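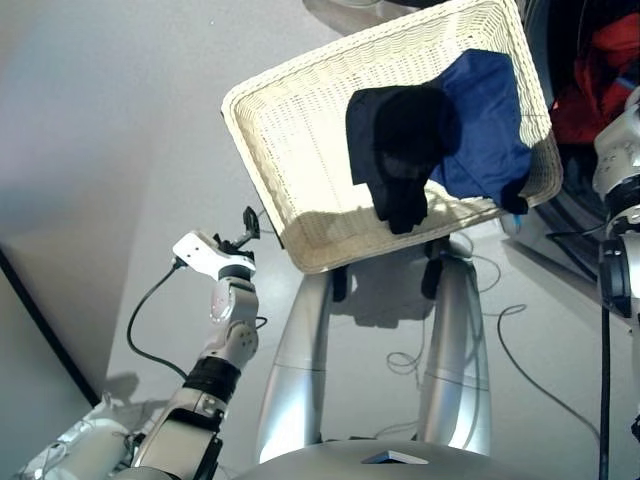
Planning a Laundry Cell: Budget Notes
Séverine Leclerc, Applied Automation

Price the whole job before you price the arms! For the Cledden exercise, each team gets 4,000 credits and 2 arms. Start with the small stuff – spare finger pads, cables, a basket with a rim the grippers can hold.

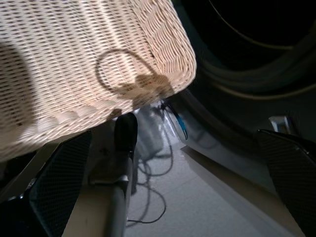 Space and time

Measure the floor with the washer door wide open. My favorite part of the plan is the basket, and a stiff woven one makes a great first choice.

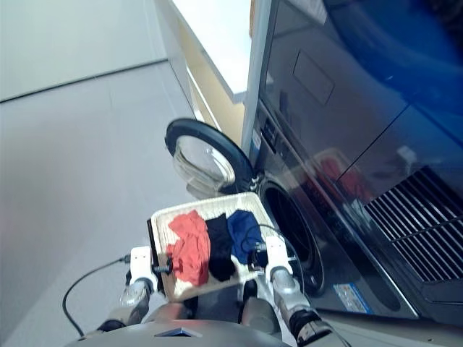
Then book hours: 47 for setup, 240 for trials. Teams love to shave the setup figure – please don't. Draft budgets are due in June.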